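The Second Arm

By the time Vitória Caldeira got the left wrist to turn, the coffee was stone cold and the whole workshop at Nemside smelled like hot solder. She didn't care. It turned! She typed the command again just to watch it, and the little motor on the bench whirred around and came back to zero, sweet as anything.

"Baptista! Come see this!"

Baptista rolled out from under the lathe, where he had been hunting for a dropped set screw since lunch. He had built the right arm over the winter and was protective of it, the way some people are about a first car.

"Does it do two at once?" he asked.

"Not yet. Ask me at midnight."

They had named the robot Prestalach, after the village where Vitória's grandmother kept bees, and it was going to have two arms, two grippers, and enough sense to pick something up off a kitchen counter without putting an elbow through the wall. That last part was the trouble. One arm had been easy to love. Two arms wanted the same piece of air all the time, and back in May they had knocked together so hard that a finger pad flew across the room and landed in the paint tray.

So now every motion ran in the simulator first. Vitória had built the rooms herself, borrowing tile from one place and windows from another, and she was wildly happy with them (the plant alone had eaten a whole evening). She pulled her stool up to the monitor and started a batch of 3000 reaches. The counter in the corner began to climb.

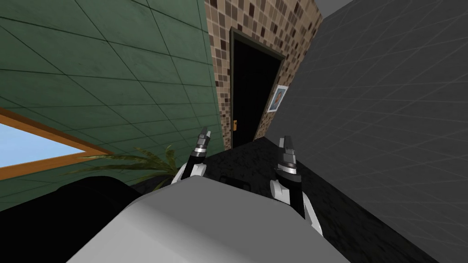
"It's going to stop," Baptista said. He said it at 400, and again at 900, and then he quit saying it and got himself a chair.

At 2248 it stopped.

Vitória leaned in until her nose nearly touched the glass. No collision this time. The log said the left elbow had run out of travel, one degree short of where it wanted to be, and had politely asked for help.

"One degree!" she said. "Baptista, that's a bracket. We can file a bracket!"

He was already looking for the file. She heard drawers opening, then the big metal cabinet, then a small happy shout, and he came back holding up the set screw.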